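Reviews > Accessories > Opinion

Search this site Search

Laptops Phones Audio Cables Opinion Contact

Stop selling us chargers without cables

I bought a Rutach wall charger in December. It was a good price, it was small, and the box said it would run a laptop and a phone together. When I opened it there was a charger and a folded sheet of paper. No cable. The sheet told me to use "a suitable cable", and left it there.

I had a drawer of cables. I tried 5 of them with my laptop. Two charged it at the proper speed, two charged it slowly and one did nothing at all. All of them had the same plug on the end, and none had a word printed on it to say what it could carry.

The usual defence is that people already own cables, so putting another in the box is a waste. I accept that for phones. Most phones will take whatever you plug in and be full by morning. A laptop is fussier, and the cable that came with an old pair of headphones is not going to keep one running through a day of work. 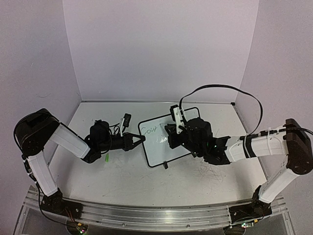
What the makers save

A decent cable costs the maker very little when it is ordered in bulk. Bought on its own, it costs the customer a good deal more. Cuvo sells its 100 watt charger bare and lists the matching cable on the same page, for 8 pounds. Add the two together and it is dearer than the Tomar model, which has a cable in the box and looks expensive in the search results for that reason.

I don't think anyone at Cuvo is being wicked. Shops sort by price, so the firm that leaves something out goes to the top of the list. The others then have to follow or lose sales. A rule would fix it: if a charger is advertised for laptops, the price shown should include a cable that can do the job, or the page should say in large type that there isn't one.

Labels would help as well. Treseck prints the wattage on the plug of every cable it makes, in small grey letters that are still readable on mine after a year in a rucksack. I would pay a little extra for that. At the moment I wrap a bit of tape round the good ones and write on it in biro.
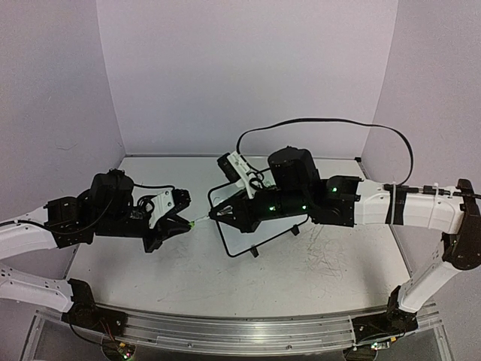

Is it safe to use an old cable with a new, more powerful charger?

In most cases it is, provided the cable is undamaged and came from a maker you trust. The charger and the laptop agree on a level before the higher power is sent, and a basic cable should simply mean slower charging. Throw away anything with a split sleeve or a loose plug.

My own charger is fine, by the way. I use it every day with the Treseck cable. I would buy it again at the same price with a cable in the box, and I would have paid a few pounds more for it the first time if the shop had given me the choice.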